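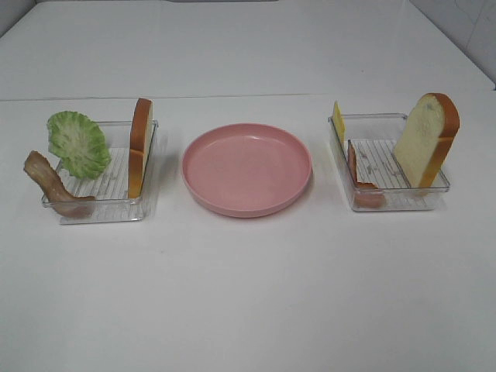

Fadov Robotics Lab Teaches Two-Armed Robot to Make a Sandwich, Eventually

Zolside, 16th May – Researchers at Fadov today released Rarnari, a training method that helps a two-armed robot plan a whole job before it picks up the first piece. The job in question is a sandwich. The bacon is fake, the bread is fake, and the lab would like it known that the results are real.

Sandwich assembly has a poor reputation as a scientific problem, mostly among people who have never asked a machine to do it. The ingredients start out in two trays with a plate between them. Bread stands on its edge, a lettuce leaf leans in a corner, a strip of bacon hangs over a tray wall. Each piece calls for a different grip, and whatever goes down first has to be the thing that belongs on the bottom. Earlier systems at the lab tended to handle each piece well and the sandwich badly, with a fondness for putting cheese on the outside.

Rarnari splits the work in two. A planner looks at both trays and proposes an order of placement, along with which arm should do what. A second model, trained on human demonstrations, carries out each step and reports back when the piece on the plate doesn't match the plan. The planner then gets to change its mind, a privilege the older system never had.

The team trained the method on 274 demonstrations and tested it over 120 trials, with the ingredients rearranged before every one. It was also tried on 28 layouts that didn't appear in training. It finished 28 more sandwiches than the lab's previous method did over the same 120 trials. Lettuce remains the leading cause of failure. It is ruffled, it tips over, and the arms sometimes both decide that the other one has it.

"We spent most of March watching a robot put a slice of bread down, think about it, and pick it up again," said Musyoka Shemweta, who led the study. "I've come to respect that. I've had lunches that could have used a second look."

The method makes no use of recipes written in advance. An operator names the sandwich and the planner works out the rest from what is in the trays. If an ingredient is missing, the system is supposed to stop and say so. In a few early trials it used a second slice of bread as filling – technically a sandwich, though the team scored it as a failure after some debate.

Work on the next version will continue with Tóth, a partner company that builds food-packing lines, where the cheese will be real and considerably less patient. The paper, training data and trial recordings are available from the Fadov press office on request. Lunch is not provided.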